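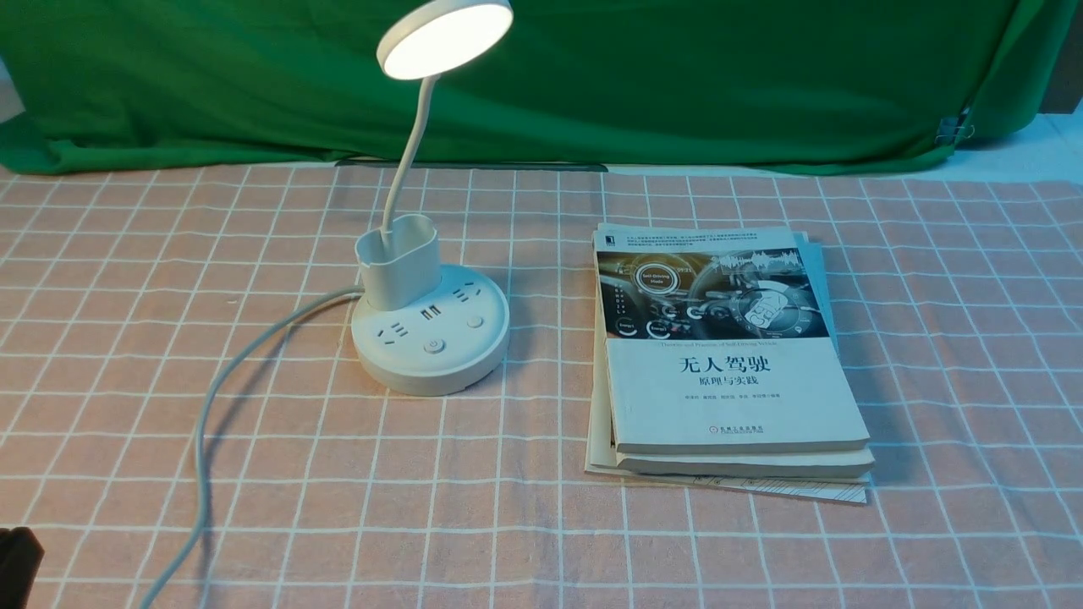
What is a rotating station in contract catering?

A rotating station is a counter in a staff canteen whose menu changes on a fixed cycle, while the other counters keep the same dishes all year.

The counter is normally run by the site's own cooks, using recipes sent out by the catering company. Each menu stays for a set period, often two weeks, and then moves to the next site on the list. Equipment such as woks, flat grills or steamers may travel with it.

Use at Favham

The caterer Hartono, founded by Gilang Hartono, opened a rotating station at its Favham canteen in May. The first menu was a noodle soup counter planned by the chef Xuân Đồng, with two broths — one beef, one mushroom — and toppings chosen by the customer. It sold 1,721 bowls in its first run, 246 of them on the opening day. The counter then moved to Tadley, where the beef broth was replaced by chicken.

Costs and staffing

Ingredients for a rotating station are usually bought separately from the main kitchen order, and leftover stock can be hard to use up once the menu has moved on. Cooks are given a short training session before each change. Prices are commonly set a little above those of the standard hot meal.

See also: Pop-up restaurant; Cycle menu; Drustalard canteen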